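The Mechanic Shortage Has a Price Tag

February 4, 2018

Every winter the airline business finds out again that it is running out of mechanics. Verniver says it will need 2000 more of them to keep its jets flying, and Merkora wants twice that, 4000. I have read the press releases and I still don't see where they looked for these people.

In October Vulero closed its overnight hangar and sent the heavy checks overseas. Its own apprentice program takes 30 trainees a year. The course lasts 2 years, the tools come out of the trainee's pocket, and the starting wage would not impress anyone who can fix a truck. Then the company tells reporters that young people don't want to work with their hands.

Maybe they don't. I would like to see the pay go up before I believe it.

The other promise is that machines will fill the gap. I have heard that one at every trade show I ever covered.
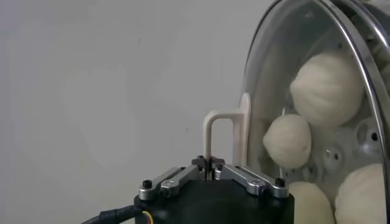 A two-linkage metal gripper, its fingertips closed.

Somebody still has to sign the logbook, and the carriers have yet to say who that will be or what they plan to pay.

Stamatopoulos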